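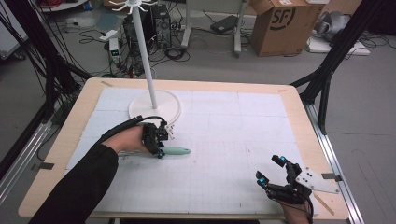 Search this list Search Advanced

Subject: Re: [cilta-household] mug tree + table paper, what did you end up with
From: Raquel Patrício

Quick one, I've got a pot on the stove and people coming at 2.

Raised by someone last week:

> Hi all, I'm setting up a corner for coffee things and I'm out of
> shelf. Has anyone got one of those standing mug holders and does it
> tip over when you take a mug off one side? Also I remember somebody
> covering a work table with big sheets of squared paper. Does it stay
> put? What tape? Mine curls up overnight and I'm about ready to go
> back to oilcloth. Any advice before August welcome, that's when
> my sister moves in with her 30 cups.

OK so, mug tree first. Ours is the white one, round base, tall pole, curved hooks up at the top. It came from Drandik by mail and I'd buy it again, with a grumble or two. The hooks being up high means the weight is up high as well. If you hang all the heavy stoneware on one side it'll lean, and if you then grab the lightest one in a hurry, well. I go opposite sides, heavy across from heavy. Takes a day to get used to.

30 cups is NOT going to happen on one of these. Get 2, or box up the ones she doesn't like. My mother has 3 of them lined up on a sideboard in Tomar and it looks like a little orchard, but she dusts every Sunday and I don't.

The base wants something flat under it. On tile it rocked, on our table it's fine. If yours rocks, a felt dot under the low side, dont bother with folded cardboard, it squashes. 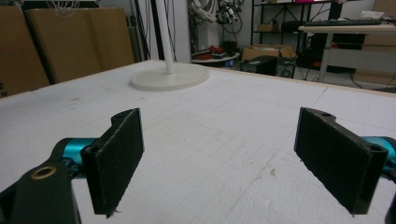
Foot of the mug tree, with the faint grid lines on the tabletop.

Now the paper. White, big sheet, pale gray lines. Taped near the corners. I buy it by the roll from Fultine – the pad kind is too small and you end up with a seam exactly where you want to write or cut. The curl is from the roll. Lay it upside down the night before with books on it, then flip it and tape. Tape one side, smooth with your forearm toward the other, tape that. If you do all four corners first you get a bubble in the middle that you'll be poking at for weeks.

Tape – plain paper tape. The shiny stuff takes the finish off wood when you pull it up, ask me how I know. Stop the sheet short of the table edge too, leave a border of wood showing. Paper that hangs over gets caught by sleeves.

It does get scuffed, and anything with a foot leaves little dents. I don't mind. A dry eraser gets most smudges, never a damp cloth, it goes furry. We change ours when it looks bad, no schedule. The lines are handy, you can line up pattern pieces or wrapping paper without a ruler. I'd keep coffee off it though, so if the mug tree lives there, fill the cups elswhere.

Oilcloth vs paper: oilcloth for eating, paper for working. We tried oilcloth for working and everything slid.

Oh and whoever asked about the roll price, it went up, and shipping is free over 100 so go in with a neighbor. I can put in an order if I hear from a few of you by Sunday. Reply to me, not the whole list please, last time it was more than 30 emails of "me too".

Pot's boiling over, bye

Raquel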